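Adham Introduces Desk Reset Guide and Supply Set for Shared Work Tables

Sep 21, 2022 – Adham, a supplier of workplace furnishings, today released its Desk Reset Guide together with a matching supply set for shared work tables. The guide sets out a fixed procedure for returning pens, markers, scissors and drinks to assigned positions between users. It applies to open tables in offices, libraries and training rooms.

The guide was prepared with Zirar, a workplace planning firm, after a review of 40 shared tables at Conneely, a business center operator. Loose writing instruments were the most frequent item left on the work surface. Scissors and drink bottles followed.

"A shared table is usable when the next person can put down a laptop without moving anything first," said Tincuța Oprea, product manager for desk accessories at Adham. "We kept the number of items small and gave each one a place. The full reset takes around 2 minutes."

Items Covered

The procedure covers three groups of items: writing instruments, cutting tools and personal drinks. Writing instruments are stored upright in a single black holder. Markers and pens share the holder and are not sorted by color. Scissors are laid flat near the holder, blades closed. Drinks are permitted in closed bottles only and must be removed by the user at the end of the session.
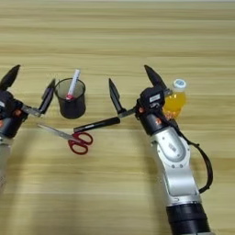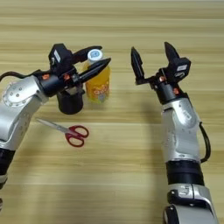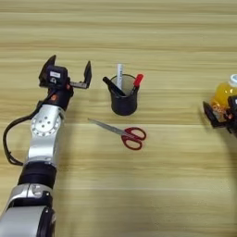

Scissors on a light wooden tabletop, with a pen holder or a bottled orange drink.

Reset Procedure

1. Remove bottles and other personal items from the table.
2. Cap all markers. Discard any that no longer write.
3. Place markers and pens in the holder.
4. Close the scissors and lay them flat beside the holder.
5. Wipe the surface along the grain with a dry cloth. Use a damp cloth for drink residue – dry the wood at once afterward.
6. Move the holder to the rear corner of the table.

Availability

The printed guide is supplied in packs of 50 cards. The supply set, sold under the Aneck name, consists of one pen holder, a selection of markers and one pair of scissors. Both can be ordered from Adham as of today. A version of the guide for meeting rooms is scheduled for January and will add whiteboard erasers and cable storage.

About Adham

Adham supplies desks, storage units and desk accessories to offices and public buildings. Product inquiries and requests for sample cards should be addressed to the desk accessories department.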